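Harkar hand clips: read me first

Hello! These are the clips I brought home from the open day at Lulside in January, 300 of them, sorted into 3 folders by the part of the demo they belong to. Fredy Bermúdez drove the robot and very kindly let me keep the lot (thank you, Fredy!).

Folders: reach, hover, rest. Labels are in labels.csv, one row per clip. I typed them myself, so there will be slips. The first 50 in "hover" have no sound, and the notes for "rest" are still in my notebook.

Use them for whatever you like, just mention Lulside. I'm hoping to add the Stomham visit if I get on the list.
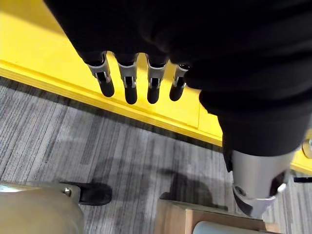 Rocío Sotelo

I do love the wrist view. Four fingers hanging down under that big black cover, silver joints catching the light, with the yellow ledge and stripy carpet behind – I could have watched it all afternoon! Spotted a wrong label? Send me the clip number and I'll fix it.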